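Bisgate kitchen robot paused after grip fault

The folks at Trimard have paused their two-armed kitchen helper in Bisgate for a few days, after one of its hands kept squeezing a bottle well past the 32 newtons it is allowed (and on one run it got all the way to 80!). No one was hurt, happily, and the only casualty was a good deal of mustard.
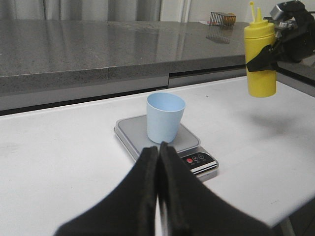 Mohsin Yousafzai thinks a worn force sensor is to blame, and he would like every hand checked before pouring starts again, which the team hopes will be sometime in May.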